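Chapter 7
The Swap Deal: Two Players, Two Prices, One Set of Books

Start with a simple case. Club A has a midfielder. Club B has a midfielder. Each wants the other one. They could just trade, player for player, done. They almost never do. What they file is two separate transfers, signed the same afternoon, each with its own fee. Why? This chapter is mostly about that question.

You'll need two ideas from Chapter 3: amortization (spreading a fee over the length of the contract) and book value (whatever is left to spread). If those are shaky go back now. Everything below leans on them.

Our running case is Skillimis, a mid-table club, and Wurwood, who finished a place or two above them. Skillimis sell a winger, Onyshchenko, for 100 million. Wurwood sell them a fullback, same price. Cash that moves between the clubs: none. Profit reported by both: plenty. Onyshchenko came through the youth team, so his book value was zero and the whole fee lands as profit this season. The cost of the fullback gets spread over his contract, up to five years in our case. Gain now, cost later. Thats the whole trick, if you want to call it a trick. 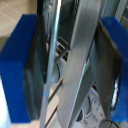
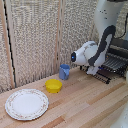
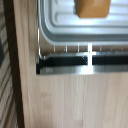
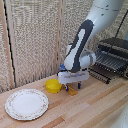 7.1 Who decides what a player is worth?

Short answer: the two clubs. A house has neighbors with sale prices. A 22-year-old winger, not so much. Age, contract years left, minutes played, position. After that it's opinion.

Donal Madigan, sporting director at Skillimis when the deal was done, was asked about the price at a press conference on 20 November 2020. "You tell me a better number and show me how you got it." Not a full answer. But a hard one to argue with, and auditors have run into the same wall.

Compare a third club, Zelter, who had bid for Onyshchenko earlier. Their offer was far lower, and all cash. Which number is the fair one? Keep both in mind when you get to section 7.3.

7.2 What the fans see and what the coach gets

Books aside, somebody has to play. The Wurwood fullback arrived in December with a sore hamstring and a coach who hadn't asked for him. He started 2 games before spring. On paper the deal was a success in the first year, on the field it was hard to find anyone who liked it.

Seperate these two questions when you read about any swap: did it help the accounts, and did it help the team. Reporters mix them up all the time. So do club statements.

Terms to know before going on: book value, amortization, swap, sell-on clause, registration. Work through the Skillimis figures by hand once, with a pencil, then change the contract from five years to 3 and do it again. Watch the yearly cost jump.

Related chapters
Chapter 3: Fees, Contracts and Amortization
Chapter 6: Loans With an Option to Buy
Chapter 8: Agents and Who Pays Them
Chapter 9: Wage Limits
Glossary of Transfer Terms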